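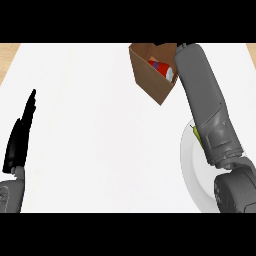
Keeping failed tries in a training set for two simulated arms

Hi all, I've been collecting demonstrations in simulation since March, for a packing task with two arms, and I have a question that has kept me up later than I'd like to admit. My objects are a can, a paper bag, a plate and a pear, and I drive both arms myself with a pair of hand controllers. With the camera overhead, the right forearm lies across the plate and hides most of what's on it, and I suspect that's why so many of my pear grasps miss. Out of 2,000 episodes I have a whole pile of misses. Do I throw them out or keep them? I'm using plain imitation learning, nothing fancy!
Madalena Correia

Oh, I've been there, Madalena! Don't delete anything, but don't train on all of it either. Tag each episode as good, recovered or failed, and start with the first two. The recovered ones (you miss, back off, try again) are gold, as they teach the policy what to do after a slip. We did it this way on Plumden and I'd happily do it again. I'd also look hard at where the arms wait. If the arm sits further over to the right, the whole pear is in view from above, stem and all, and the policy gets a much fairer look at it.

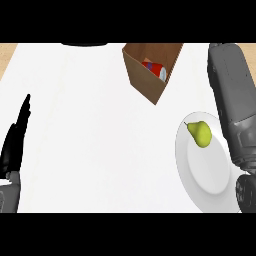

Two more replies

Just delete them. Disk space is cheap but your time isn't.
Remo Gasser

I'm with the first reply on tagging. I'd add a wrist camera too if your simulator allows it, and vary the plate position between episodes. Mine stayed put for 13 sessions and the policy simply memorized the spot, bless it.
Shona Rennie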